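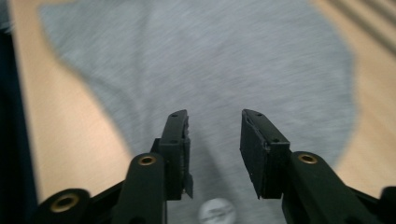
4. Setting up the cloth station for visitor sessions

This section applies to the hand-held gripper station at the Gronow open day. The fixed-arm cell is covered in section 5. Allow 50 minutes for a first set-up.

4.1 Preparing the table

1. Clear the table and wipe it down.
2. Spread the gray fabric over the surface. It does not need to be square to the table or pressed flat.
3. Set the lamps to even, soft light.

Note: Visitors tend to pull the fabric toward themselves. Re-center it between groups.

4.2 Checking the gripper

1. Hold the gripper with the fingers pointing away from you and release the trigger. The fingers should stand open with a wide gap between them.
2. Check the two small screw holes in each finger. Tighten by hand only.
3. Inspect the inner side of both fingers. Light scuffing on a flat pad is acceptable. A ragged inner edge with flaps sticking out into the gap is not – report it to Umesh Singhal before the next group.
4. Look at the brass-colored inserts in the linkage. Each one must sit flush in its black arm.
5. Open and close the fingers slowly five times. Stop if the linkage binds.

Caution: Keep fingertips, sleeves and lanyards clear of the linkage while the trigger is in use.

4.3 Running a session

1. Start the Rivuslow recorder and enter the group number.
2. Demonstrate one fold at normal speed, then one at half speed. Fast sweeps blur the fabric and table in the recording.
3. Hand the gripper to the visitor, trigger side down.
4. Stop the recorder before taking the gripper back.

Storage is limited to 166 recordings per card. When the counter reaches 149, change the card at the next break. Spare cards are kept at the Clondcombe desk with Araba Appiah.

4.4 If the recorder stops

Code 225 means the card is missing or locked. Remove it, check the lock tab and insert it again. For any other code, switch to the second unit and write the code on the station sheet.

Station sheets go to Mei Pettigrew by 10th December.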